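Grusent Forum > Manipulation > Learning and data
Thread: Wrist view only vs wrist + overhead for PC strip-down

sernadura_lab
Posted 6/29/21
We finished comparing camera set-ups for taking desktop PCs apart. Training set was 3510 demonstrations, same policy network each time, 200 test attempts per set-up. Wrist view alone beat wrist plus overhead on unplugging connectors. On lifting out larger parts it was the other way round, by a wider margin. Has anyone else seen the overhead view hurt on the small stuff?

flemix_tom
How many different cases in the training set? If it's the same tower over and over, the wrist policy may just be learning what that tower looks like close up.

sernadura_lab
20 towers, 6 of them held out for testing. All the numbers above are on the held-out ones.

Dai
Then I don't buy the explanation that overhead "hurts". You kept the network the same size and gave it twice the pixels. Try a bigger one before blaming the camera.

sernadura_lab
Fair, we haven't done that. Jinlong Cai is running a larger encoder now but it won't be done for a while.

pelham88
Same result here on a smaller set, back in February. Our overhead camera couldn't see into the case once the arm was over it, so for the last bit of the reach it was a picture of the arm. We ended up masking it out near contact and that got most of the loss back.

flemix_tom
Can you post what the wrist camera gets? I'm wondering how much of the view the fingers take up.

sernadura_lab
Quite a lot — the gripper fills most of the lower half. Power supply label is easy to make out, the metal panel on the right washes out towards the corner.

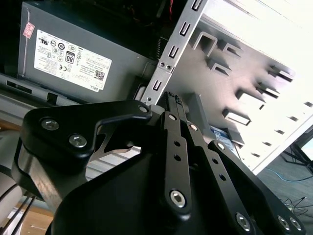
Re: Wrist view only vs wrist + overhead for PC strip-down

Dai
That bright panel would worry me more than the fingers. Did you vary the lighting between training and test?

sernadura_lab
No, same lamps throughout. I'd expect the wrist policy to drop if we moved them.

pelham88
Ours did. Random brightness in training helped a bit, fixed exposure helped more.

Dai
I'd still like to see the bigger network before anyone quotes this as wrist beats overhead.

sernadura_lab
Agreed. Will post both sets of numbers in this thread when the run is in.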